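Natalia Nava
24 August 2018

Posting my notes on the drive between Grason and Plallton, one bit at a time. My sister Estrella starts driving it on her own soon and she asked me to write it down. Other people on here do the same run so I'm making it public.

1. I've driven this road to work for years. It takes me 30 minutes if I leave early and a good deal longer if I don't. There are no hard parts on it. There are a few spots where you need to know what you want before you get there, and those are the ones I'm writing about.

2. Leaving Grason you have the bakery, the tire shop and the long wall by the cemetery. Stay slow along the wall. People back out of the cemetery lot without looking and the wall hides them until they're halfway out.

3. After the wall the town stops and you're between fields. The surface is patched for the first stretch and you'll hear it in the tires. Estrella, your car will sound worse than mine because of the trunk lid. Get the trunk lid looked at.

4. Then the roundabout. You come up to it on a slight rise and you don't see much of it until you're close. Be in second gear by the time you see the grass in the middle.

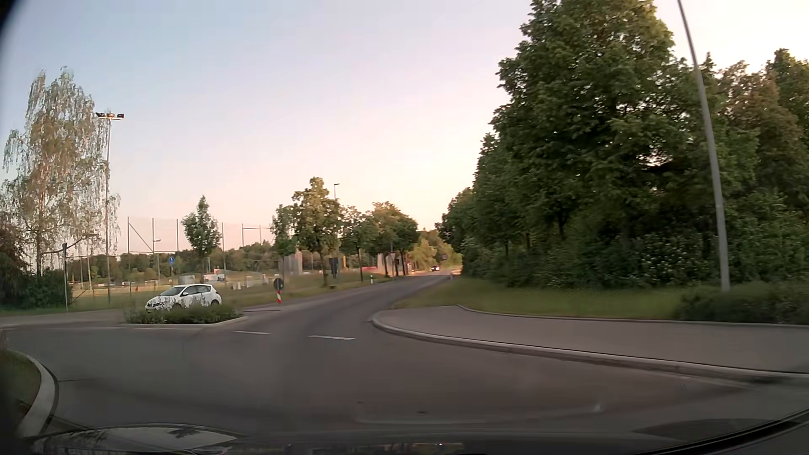 5. The roundabout is the part Estrella was worried about, so I'll spend more time on it. Look left, wait for your gap, go, and then keep your speed even all the way around. Signal as you pass the exit before yours. The exit roads have a raised island beside them with shrubs and tall grass growing on it, and a car on the approach road behind can be half covered by the plants, like the white hatchback there. You see the roof and windows fine but the lower part gets lost. Look for windows and you'll catch it. The red and white striped marker goes by on your left when you take the exit, and after that the road bends gently and gets narrower.

6. Someone is going to ask which exit. For Plallton it's the one after Magagula. If you take the Magagula exit by mistake, don't stop and don't back up. Drive down to the feed store, turn in the lot and come back. It costs you a few minutes.

7. If you aren't sure, go around again. I did two full laps the first time I drove it alone and it was fine. The car behind me left at the first exit and I never saw it again.

8. After the roundabout there's a line of trees and then open country. Low sun comes straight through the trees and it flickers, which I find tiring. Sunglasses go in the door pocket, not in your bag on the back seat.

9. Gas: there's one station, the Clikorside, and it's on the Plallton side. It closes earlier than you'd think. Don't plan on filling up there on the way home from a late shift. Fill up in Grason the night before. They do sell coffee. I would bring your own.

10. Farm traffic. In June it was bad, and I sat behind the same hay trailer for most of a week. You can pass on the straight after the water tower if it's clear. I mostly don't. You end up at the same traffic light with the trailer right behind you, and you've saved nothing.

11. The mileage question came up last time I posted about this. The round trip is 71 kilometers from my door. From Estrella's place it's a little more, depending on which side of the river she parks.

12. Coming toward the end, you get the big intersection with the lights. The road opens up a lot before it and it's easy to be going faster than you think. Ease off early even if it's green.

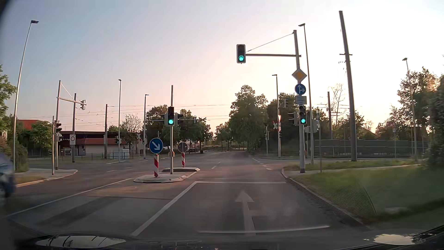 13. I go straight on at this one every time. Pick your line well back and then leave it alone. The arrow painted in the lane is worn, and the branch to the right is faint, so don't count on reading it off the pavement when you're already on top of it. The blue sign on the signal mast has the straight and right arrows and it's much easier to read. The yellow diamond above it is the priority road sign. There's also a light on the arm over the road and another low down on the mast, so if a truck is blocking one you can usually find the other.

14. If it changes as you come up, stop at the stop line and leave some space. Buses swing wide there. Also look for people crossing, even when it seems too early for anyone to be out walking. There's a push button on the island pole and kids use it on the way to school.

15. The red always feels long. I timed it once out of boredom and it was over 30 seconds. Bring something to listen to. Don't pick up your phone.

16. Past the lights you're basically in Plallton. The speed limit drops, then drops again by the school. The second drop is the one people miss.

17. Parking: the lot behind the pharmacy is free until 8 in the morning and you pay after that. The machine takes coins and is slow with cards. The street by the canal has no machine but it fills up early, and the spaces are tight. I use the lot and walk.

18. Winter is a separate thread. I'll do it when it's colder. The fields blow snow across the road and the patched stretch freezes before anything else does.

19. Estrella, we'll drive it together twice more, once each way with you at the wheel, and then you're on your own. Text me from the pharmacy lot when you've parked.

20. To the person asking about the bike path: it starts after the river bridge and I haven't ridden it. Ask in the Plallton group.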